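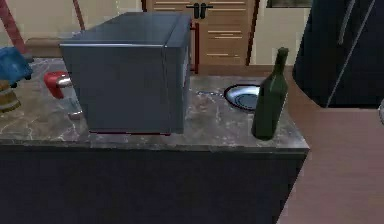 ## Week 4: Surveys that sell kitchens

Reading: Robles, chapter 2, and the Landex brochure (bring your marked-up copy on Friday).

Landex says that "most owners" prefer a dark benchtop. Its footnote gives 2,367 responses, which sounds like plenty. Before you're impressed, find out who was asked. The form went out with the warranty card, so everyone who answered had already bought a Landex kitchen. People who looked at the price and walked out of the showroom don't appear anywhere.

Nuria Robles calls this "polling the winners". I think she's too kind to the firms that do it, but her method for checking is sound:

1. Write down who could have answered.
2. Write down who did.
3. Ask who paid for the question, and read its exact wording.
4. Look for the answer the form didn't offer.

On the Landex form, the choices were "love it" and "like it". Make of that what you will.

### A smaller sample, better drawn

Trinidad Montoya's Bralia study used only 200 households, picked from the rates roll, with over half replying. I'd still quibble. Renters were left out, and colour was judged from a screen at home, where every monitor shows brown a bit differently. But she says so on the first page, and you can judge the result for yourself.
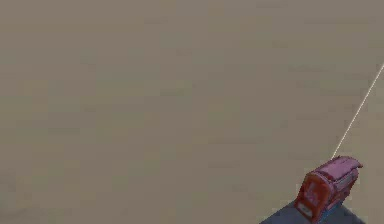 *Fig. 2. Tan surface, with a red device in the lower right corner.*

### For the tutorial

- Cinavari reports that 17 designers "recommend" its range. What would you need to know about them?
- Rewrite the Peñalver slogan ("Australia's favourite finish") so that it could be proved wrong.
- Is a big biased sample worse than a small fair one? Don't just say yes. Montoya's margin of error is on page 2.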